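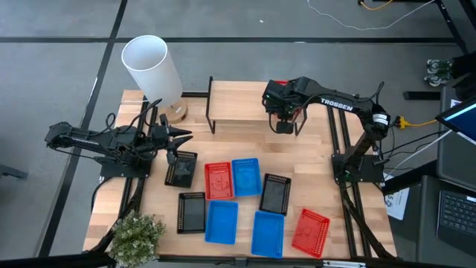
*Fig. 1. Work surface with trays in mixed order: three black, two red, three blue. Bench shelf and lamp at the rear.*

**Progress report: small-parts storage, Gistascombe workroom**
Prepared by Kamarul Majimbun for Windik
2019-08-12

**1. Scope**

The grant covers new storage containers for the Gistascombe workroom, a sorting scheme for the stock held there, and a written procedure that staff can follow without supervision. This report covers work since the interim note in February.

**2. Containers**

Rectangular plastic baskets with perforated walls were selected over closed bins. Contents can be checked through the sides, and dust falls out when a basket is tapped over the sink. The Entili closed bin was tested first and rejected. Its lid had to come off for every count, and lids were put back on the wrong bins.

Color assignments are now fixed:

| Color | Use |
|---|---|
| Black | Incoming, unsorted |
| Red | Hold: damaged, incomplete or unidentified |
| Blue | Sorted, ready for the shelves |

The earlier draft had a fourth color for returns. Returns now go into black with other incoming stock and are sorted in the same pass.

**3. Work surface**

Sorting is done on the butcher-block top. Its light surface makes dark fasteners easy to find, but pale nylon washers are harder to see against the wood. A dark mat was tried for the washers and slid when baskets were dragged over it. A heavier mat is on order from Brimitz.

The low bench shelf stands at the back center of the table, with the lamp in the back-left corner. The lamp has a frosted shade and gives even light without hard shadows inside the baskets. Fig. 1 shows the current positions of both. The layout sheet will be redrawn to match.

**4. Stock processed**

The opening inventory listed 2000 items. Of these, 800 have been sorted and shelved, and 300 are on hold pending identification. Most of the held items are brackets with no part number. The remainder is unsorted and stays in the original cartons under the window.

Sorting was slower than planned in the first weeks. The old carton labels did not match the contents in many cases, and each mismatch had to be entered by hand.

**5. Open items**

- Labels. Adhesive labels do not hold on the mesh walls. Tie-on tags will be tested next.
- Stacking. Full baskets should not be stacked more than 5 high. The limit will be added to the procedure.
- Held stock. A decision is needed from Windik on whether unidentified brackets may be scrapped.
- Procedure. Sections on intake and sorting are drafted. The section on counting has not been started.

**6. Budget**

Spending is within the approved amount. The mat and tags will be charged to the consumables line. No transfer between lines is requested for this period.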